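# Looking after timber floors

Most of the damage we see on timber floors comes from grit and water. Both are easy to manage if you keep at it. These notes cover polished hardwood and engineered boards. Cork and bamboo need different treatment and have their own page.

## Sweeping and vacuuming

Sweep the hallway and kitchen every day if people wear shoes inside. Bedrooms can go a week. Use a soft broom or a microfibre pad, and if you vacuum, switch to the hard floor head so the beater bar doesn't spin. Check the wheels before you start. A small stone stuck in a plastic wheel will score a line right across the room, and you won't notice until the afternoon sun comes in low.

Put one mat outside each door and one inside. Rubber-backed mats can discolour the finish, so choose felt or woven backing. Lift the inside mat every fortnight and sweep under it.

## Mopping

A floor mop should be damp only. Wring it until it stops dripping, then wring it once more. For a general clean, use a pH-neutral floor cleaner at the strength on the bottle. Doubling the dose leaves a film that shows every footprint.

Skip these:

- steam mops
- vinegar, which dulls most modern coatings over time
- methylated spirits on anything waxed
- furniture polish, unless you like falling over

Renato Baluyot has a 34-square-metre living room in Grulthorpe with the original boards, and he mops it in strips along the grain, drying each strip with an old towel under one foot. It takes him longer than it would take most of us. The boards look very good.

## Scratches

Light scratches in the coating can often be hidden with a wax stick in a matching colour. Clean the spot, let it dry overnight, rub the wax in across the scratch and buff along it. Test the colour inside a cupboard or behind a door first. Shiela Yap keeps two sticks, one lighter and one darker than her boards, and blends them.

If your fingernail catches in the scratch, wax will only be a short-term fix. Deep gouges need filler and a patch of new coating, and the patch will usually show a slight difference in sheen.

## Furniture

Stick felt pads under every chair leg and replace them when they go flat or pick up hair. We bought a bulk pack of 132 and it lasted the household a few years. Nail-in pads hold better than the adhesive sort on dining chairs – drill a small pilot hole first so the leg doesn't split.

Lift heavy pieces when you move them. If you can't, tip one end onto a folded blanket and pull slowly.

## Spills and stains

Wipe up water straight away, including under pot plants and pet bowls. White rings in the finish sometimes fade on their own in a few days. Dark stains mean the water has reached the timber, and those need sanding.

For candle wax or chewing gum, hold a bag of ice on it until it goes brittle, then ease it off with a plastic scraper.

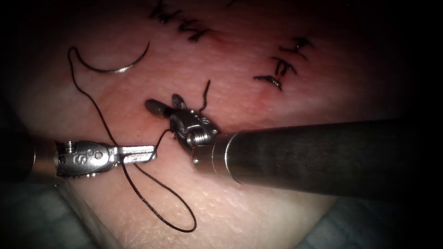
*Stitching practice on a skin-textured pad, with five knotted black stitches already in place.*

## When to recoat

Put a few drops of water on the busiest part of the floor. If they bead, the coating is fine. If they soak in and the wood darkens within 4 minutes, get a quote for a recoat. A buff and recoat costs much less than a full sand. Our last one came to $458 for the hallway and landing, furniture moving not included.

Stay off a new coating in shoes for as long as the product label says, and leave rugs off longer again. Keep a note of the product used and the sheen level somewhere you'll find it, such as inside the linen cupboard door.

Last updated 17th August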